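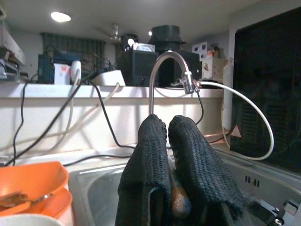 Chapter 4: Can It Do the Washing-Up Yet?

I've asked 2,000 students this question over the years, and most say yes before I've finished asking. Then I tell them about my own kitchen. A bowl, a fork, a spoon, a sink — I can do that lot half asleep while chatting to my sister on the phone!

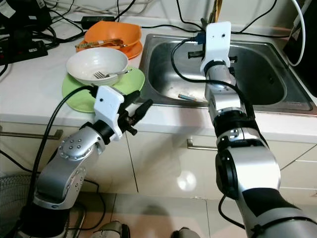
For a machine, every one of those is a separate headache. How hard do you squeeze a bowl? Where do you take hold of a fork that's lying inside it? My old colleague Hiba Tarawneh spent a whole January on spoons alone, and we'll start with her notes.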